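Drelard Robotics Forum > Research Methods > Wrist camera dropout during training

triris_fan
Posted 6 March 2022
OK so I finally have a result I'm excited about! Quick recap for anyone who missed my February thread: we train a grasping policy on two views, one fixed camera at the table and one at the wrist. The new bit is that we randomly blank the wrist view in training, so the policy can't lean on it all the time. Same demos, same network, nothing else touched.

With no blanking we got 70 percent on flat shiny packets. Blanking it on 20 percent of the steps took us to 90!

kettlelogic
Nice jump. How many trials? If it's 40 per setting I'd want to see a second seed before I got happy.

triris_fan
It is 40 per setting, and one seed, guilty. Second one is training now.

Bouchard
I don't buy the explanation. Crinkly film throws glare all over a wrist view, so maybe all you've done is add noise to a bad input. Try blanking the fixed view at the same rate. If that helps too, it's plain regularization and the camera story goes away.

moth_wrangler
Disagree a bit with Bouchard. We tried something similar on the Kerkent arm and dropping the fixed view made things worse, the arm kept losing the object on approach. Different task though (cups), so grain of salt. Can we see what the policy sees?

triris_fan
Sure! Table view, wrist view, table view again:
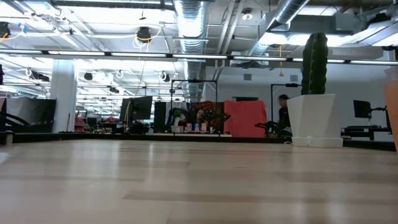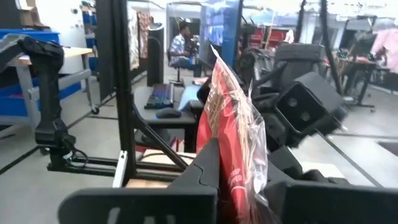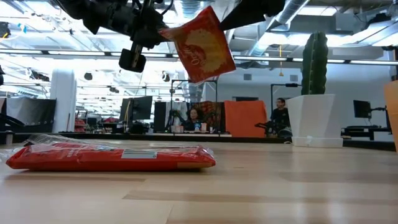

Bouchard's control is a good one and I'm adding it to the queue, same rate, both seeds. My bet is still on the wrist camera, because the misses in the baseline were mostly at the moment of closing, and those are the ones that went down. But I'd love to be wrong in an interesting way.

Bouchard
Fair enough. Log the approach misses and closing misses separately this time, please.

kettlelogic
And keep the packet start positions fixed between settings! That bit us badly last year.

triris_fan
Already doing that, they come from a saved list. Will post the split when the runs finish.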